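The Night Ferry to Vekcombe

Elsa Oksanen was 70 when she finally caught the night ferry, and she was so excited she'd packed her thermos before her underwear. Imagine it - a whole boat, lit up like a birthday cake, and a bunk with her own little reading lamp!

Her neighbour Leena drove her down from Grasgate with the heater roaring and the radio up. They sang the whole way, badly, and Leena cried a bit at the wharf and blamed the wind. 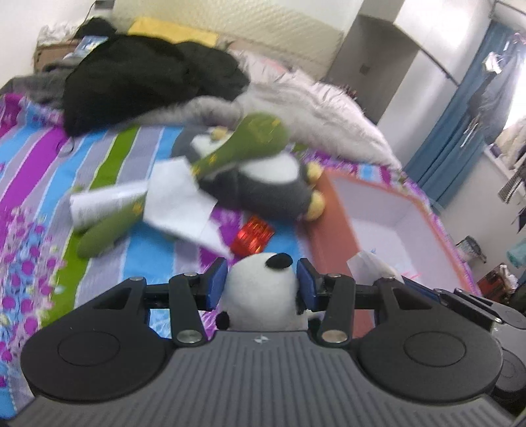

The ferry was called the Juntunen, and it smelled of diesel and hot chips. Elsa loved it straight off. She had ticket 3014, printed on thick grey card, and she showed it to the purser, the cook and a boy named Eetu, who was travelling with his grandfather's accordion.

"Can you play it?" she asked.

"Only one song," said Eetu.

"Well, that's one more than me!"

So he played it, out on the deck at midnight, with the harbour lights sliding off behind them and the whole black sea opening up in front. It was a marvellous song, slow and then suddenly very quick, and a truck driver in slippers got up and danced. Elsa danced too. Her knees complained and she told them to hush. They went through it 20 times, and by the end even the cook had come out, still holding his ladle.
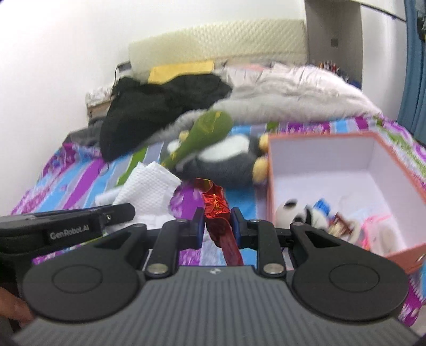
"Where are you headed, anyway?" Eetu asked, when he'd got his breath back.

"To my sister Tiina's place. She's been saving me the room with the sea view since we were girls, and I reckon it's time I slept in it."

He nodded, squeezed the bellows open and started the song again.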